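Section 5. Setting Up the Sorting Board

Read this section through once before you put the board out. It covers placing the board, laying out the shape blocks, running a sorting session, and cleaning up. The storage bin is covered in Section 6.

What you need

The Westel wooden board
The shape blocks from the Marchal set
The sorting bin with its lid
A dry cotton cloth
A table at least as wide as the board, with a flat top

Placing the board

1. Clear the table and wipe it down. Grit under the board will scratch the underside and make it rock.

2. Carry the board flat with a hand on each side. It is heavier than it looks, and a small child should not carry it alone.

3. Lower the board onto the table and slide it until all four corners are supported. No part of it should hang over the side where the child will sit.

4. Press down on each corner in turn. If the board rocks, turn it end for end and try again. If it still rocks, check the table with a level before you send the board back. Most rocking comes from the table.

Note: The board can be used on a perforated or slatted table. The blocks stay on the wood, and the holes make no difference to how it sits. On glass or polished stone, put a thin non-slip mat underneath.

Note: Each board is cut from real wood, so the grain varies. Bands of lighter and darker color, wavy figure and small knots are normal and are not covered by the warranty. A crack you can feel with a fingernail is a fault. Stop using the board and write to Serkirent at the address on the back cover.

Caution: Do not place the board within 16 inches of a heater or a stove. Wood that dries out too fast will cup, and a cupped board cannot be made flat again at home.

Laying out the blocks

5. Put the lid on the bin and set it to one side, within the child's reach.

6. Tip the blocks into your hands a few at a time and set them down on the far half of the board. Pouring them straight out of the bin dents the wood and sends the cylinders onto the floor.

7. Stand the stars, hearts and cylinders upright so the outline of each shape can be seen from above. Cubes can sit on any side. The triangular blocks can stand or lie as they land.

8. Mix the colors. Keep the two stars apart, and do the same with the cylinders, so the child has to look for the match. A few blocks can sit close together, as with the yellow heart and the blue cube in the layout shown after this step. Leave the near half of the board clear for working.

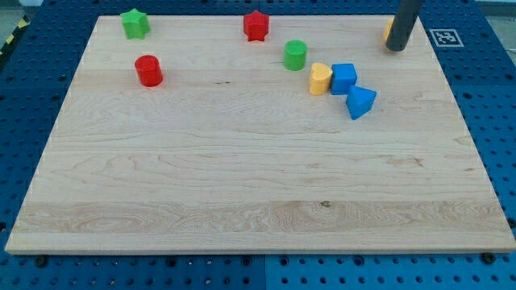 9. Sit the child at the clear side. An adult should sit next to the child, not across the table, so that both of you see the shapes the same way around.

Running a session

10. Start with one shape. Pick up a star, turn it so the child can see the points, and name it. Then ask for the other star. Do not mention color yet.

11. Once the stars have been found, move on to the cylinders, then the hearts and cubes. Leave the triangles until last. Children tend to find them the hardest to turn the right way for the lid.

12. Let the child post each block through the lid as it is found. If a block sticks, turn it a little at a time. Do not push. A block that has to be forced is in the wrong hole or is the wrong way up.

13. When shape is going well, lay the blocks out again and sort by color. Ask for everything green, then everything red, and so on.

A session of some 5 minutes is enough for a first try. Put the board away when the child begins to throw or stack the blocks, and come back to it later in the day.

Caution: Blocks that are chipped or split must be thrown away. Do not glue them. Replacement blocks are sold singly under the Jastuva name and fit the same lid.

Cleaning and care

14. Wash the blocks in warm water with a little dish soap, rinse them, and dry them with the cloth. They are not safe for the dishwasher.

15. Wipe the board with a barely damp cloth, along the grain, and dry it right away. Never soak it or leave it standing in a sink.

16. Crayon and pencil marks come off with 400 grit sandpaper. For deeper marks, start with 300 grit and finish with the 400. Sand along the grain only, and wipe off all the dust before the board is used again.

17. Oil the board twice a year with a food-safe mineral oil. Put on a thin coat, leave it overnight, and rub off what is left in the morning. February is a good month for one of the coats if your house is heated in winter - that is when the wood is driest.

Note: Store the board flat or standing on its long side. Leaning it at an angle for weeks will bend it.

Text for this section by Oluwaseun Dauda. Continue to Section 6 for fitting the lid and storing the bin.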